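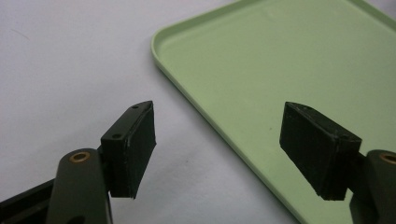
The green tray on the work table.

I finished the second Grindarik novel last night, the one that ties in with the movie, and I want to get some thoughts down before I start the next one.

For anyone who skipped the movie, the story takes place on Plindard, a mining moon that has been cut off from supply ships for 33 years. The book starts 6 years before the film and follows the crew of the Hulby, the last freighter to make the run. If you have seen the movie you know what happens to the Hulby. The book doesn't try to hide it, and the first chapter more or less tells you.

I liked the first half a lot. Most of it is set on board, and the writer has thought about how a ship that size would be run by too few people. There is a long section about rationing water filters that I expected to skim and ended up reading twice. The captain is better here than on screen, where she gets two scenes and a recording.

The second half is weaker. Once the ship lands, the book has to start lining things up with the film, and you can feel it. Characters go places because the movie needs them there. The mine foreman changes his mind about the evacuation in the space of a page — I went back to check if I had missed a chapter. The big storm is over too quickly, and the 3,000 settlers we keep hearing about never feel like more than a few families in a hallway.

My copy is the Boyer paperback. The print is small but the binding has held up fine. It has a map of the moon in the front, which I used more than I thought I would, and a 56-page preview of the next book in the back. I don't read previews, so the story ended well before I was ready for it.

Should you read it before the movie? I'd say after. The ending of the film works better if you don't already know who sent the signal.

The third book is due in October. It is supposed to cover the years right after the landing, with a new crew. I have the short story collection to get through first, and I'll post about that when I'm done.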